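Recording demonstrations by hand and by remote control: frequently asked questions

Applies to the Ustelton teaching software, arm and mobile base versions. Last revised August 13, 2019.

General

What counts as a demonstration?

One complete attempt at one task, from the start pose to the end pose, with the recorder running throughout. If you stop the recorder halfway and start it again, you have two fragments and the trainer will reject both. A demonstration must carry a task name, an operator code and a result mark (good, poor or discard).

Which method should I use, hand guiding or remote control?

Hand guiding means that you hold the arm by the wrist and move it through the task with the motors in float mode. It suits short tasks on a bench: placing, wiping, stacking, pressing a switch. Remote control means that you stand or sit at the Gevholm console and drive the robot with the two hand controllers. Use it for anything where the base has to travel, and for every task in simulation, where there is no wrist to hold.

Can I mix the two in one set?

Yes, but file them under separate task names. Hand-guided paths tend to be slower at the start and faster at the end, and remote paths contain more pauses. The trainer copes with either. It copes badly with both under one label.

How many demonstrations do I need?

For a bench task with fixed objects, 15 good ones are enough for a first training run. For a task that includes driving to the object, plan on 230. The largest set we have trained on so far holds 651 demonstrations, all of one drawer task, and the last third of them made very little difference to the result.

Hand guiding

The arm feels heavy in float mode. Is that normal?

A slight drag is normal. If the arm sinks when you let go, or creeps upwards, the tool weight is set wrongly. Open the tool page, enter the weight of whatever is fitted to the wrist, and repeat the float test before recording.

Where should I hold the arm?

On the wrist ring, with one hand. Keep the other hand free for the stop button. Do not push on the elbow to change its position during a recording. The joint readings will be correct but the arm will learn a movement that makes sense only if somebody is leaning on it.

Does my own hand spoil the camera recording?

It can. The overhead camera sees your forearm, and a trained arm will never see one. Stand on the side away from the camera and hold the ring from below where you can. If that is awkward, record the path by hand, then use Replay and Capture, which runs the same path again with you out of view and stores the camera stream from the second pass. Objects must be put back in their start positions first.

How fast should I move?

At the speed you want the arm to work. The trainer does not rescale time unless you tell it to.

Remote control

How much delay is acceptable between controller and robot?

The console shows a green, amber or red bar. Record on green only. On amber, operators start to overshoot and correct, and the corrections are learned along with everything else.

What does the trigger do?

The half press links your hand to the gripper target. The full press closes the gripper. Releasing the trigger unlinks the hand, so you can bring your arm back to a comfortable position and link again. Unlinked time is removed from the recording automatically if it lasts 18 seconds or less. Longer gaps are left in and flagged for review.

Can two people drive one robot?

Yes, one on the base and one on the arm. Both operator codes must be entered. Mireille Dabbas has written a separate sheet on this for the Hijazi site, where it is the usual practice, and it is available on request.

Doors and passages in simulation

The following answers were added after repeated questions about the door-opening tasks. 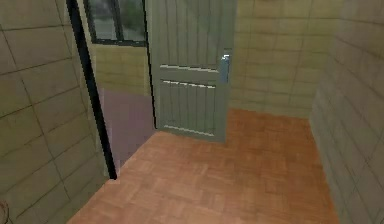

Eirlys Bellis

Which start states are provided for the door tasks?

Three: shut, partly open and fully open. The partly open state is the one most people ask about. The door stands inward, with the lever handle on its right edge and a gap on the left through which part of a window can be seen. Tiled walls and a parquet floor are part of the room model and cannot be changed from the console.

Why does the floor colour change at the doorway?

The parquet and the purple floor are two separate surfaces in the model. For door tasks, the change of colour is a useful reference when you describe where a demonstration ends. "Stop with the base on the parquet" is clear to every operator. "Stop near the door" is not.

I cannot see the arm from the base camera. Is the simulator faulty?

No. In the default travelling pose the arm is folded out of the camera's field of view. It comes into sight when you link a hand and raise the target. If it still does not appear, press Reset Pose.

The floor looks blurred close up. Does this affect training?

Not for the door tasks. The floor texture is stored at low resolution to keep the console on green. Do not use this room for tasks that depend on finding small objects on the floor.

Should I push the door or use the handle?

Decide before you record and keep to it for the whole set. From the shut state the handle must be used. From the partly open state either will work - a push on the face of the door, or a grip on the lever - but the two are filed as different tasks.

Do simulated demonstrations carry over to a real door?

In part. The approach path carries over well. The grip on the lever does not, and you should add real demonstrations of that step. The simulated hinge has constant friction, and real hinges do not.

Files and review

Where are recordings stored?

On the console, in a folder with the task name. They are copied to the Pravton archive each night if the console is left switched on.

Can I edit a recording?

You can trim the start and the end. You cannot cut from the middle. Trimmed files keep the original alongside, and both are listed in the review page.

Who decides whether a demonstration is good?

The operator marks it first and a second person reviews it. Where the marks differ, the reviewer's mark stands. A demonstration in which the object was dropped and picked up again may still be marked good, provided that the task was finished and the note field says what happened.

Can a discarded file be recovered?

Until the end of the following month. Files discarded in December are kept until the end of January.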